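Whole-body teleop data, mixed end effectors - what we got out of 64 hours
Board: Humanoids and manipulation
Started by dpasaribu

dpasaribu
Friday, June 11, 2021

Posting our numbers because a couple of people asked in the Drenus thread and I didn't want to bury them there.

Short version of the setup. Full-size humanoid, tethered, operator drives both arms. One arm has a multi-fingered hand, the other has a plain gripper. The question was whether one policy trained on both arms together does better than two separate policies, one per arm, when the task needs the arms to do different things. Our task family is "carry and pick": the gripper side holds a container by its rim while the hand side takes a light object off a raised surface and drops it in the container.

We collected 1077 demonstrations in April. Same architecture for both conditions, same training budget. The joint policy finished 42 more trials than the split pair over the full evaluation set. Most of that gap comes from the reach phase. With split policies the gripper arm drifts while the other arm is extended, and the container ends up in the wrong place by the time the hand comes back.
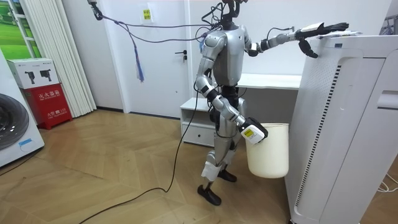
The other thing we changed was the observation. In the first version the policy got joint positions only from its own arm plus the torso. Adding the commanded positions of the opposite arm closed part of the gap for the split pair, but it never caught up. I can share the config if anyone wants it.

Dewanti Pasaribu, Moltton

ktrl_freak
Thanks for writing it up. What counts as a finished trial? If the object touches the rim and falls in, is that a success?

dpasaribu
Yes, if it ends up inside and the container is still held when the arm is back at rest. Dropping the container is a fail even if the object went in first. We scored from video, two people, and threw out trials where they disagreed.

nullspace_ned
I don't buy the conclusion yet. You compared one network that sees everything against two networks that each see half. Of course the first one wins. The fair baseline is two networks that both see the full state and only differ in which arm they output. Adding the opposite arm's commands is close to that but it isn't the same thing, since commanded and measured positions come apart when the arm is loaded.

dpasaribu
That's a reasonable complaint. We ran a small version with full measured state for both and it landed between the two conditions. I left it out because it only got 2 seeds and I don't trust it.

nullspace_ned
Then I'd put it in with that note attached. It's the number I would look at first.

msakai
We saw something similar at Ogura with a wheeled base, so I'm inclined to believe the drift story. Our fix was much dumber - we held the carrying arm with a stiff position controller during the reach and only let the policy move the other one. Got most of the benefit without any joint training. Did you try that?

dpasaribu
Only on the bench. It works while the torso stays still. Once the torso leans to extend the reach, a fixed arm pose moves the container along with it, so you need to compensate in world frame, and then you're relying on your torso estimate. Ours was not good enough then.

msakai
Fair. We had no torso lean at all so that never came up.

ktrl_freak
How thin were the objects? Flat things are where our fingered hand falls apart. The operator can do it by dragging to the edge, but the policy learns a mush of dragging and pinching and does neither.

dpasaribu
Flat objects were the worst category in both conditions. We had the same mush. What helped was labeling each demo by strategy and training on the drag-to-edge ones only. Fewer demos, better result. I'd like to redo it with the labels as an input so we don't have to discard anything.

gantry_bill
Question about the tether. Does the cable weight show up in the data? We run on a Skomeck gantry and found the policy had learned to lean against the slack. It went fine until we rerouted the cable.

dpasaribu
I haven't checked that. All the evaluation used the same routing as the collection, so the results wouldn't show it either way. I'll move the cable and rerun a subset.

nullspace_ned
If you rerun anything, please do the full-state baseline on the same routing so the two changes don't get mixed up.

msakai
Agree with Ned on that one. Also, over how many operators were the demos spread? We got a bigger effect from operator than from architecture, and I've stopped comparing policies unless the operator mix is the same.

dpasaribu
Both conditions train on the same demos, so the mix is identical. Whether the gap holds for a single operator is a separate question and I can't answer it from what I have. I'll post the baseline with more seeds here first, then the cable rerun. The config is going up tonight.

ktrl_freak
Please include the strategy labels if you can. I'll try them on our hand.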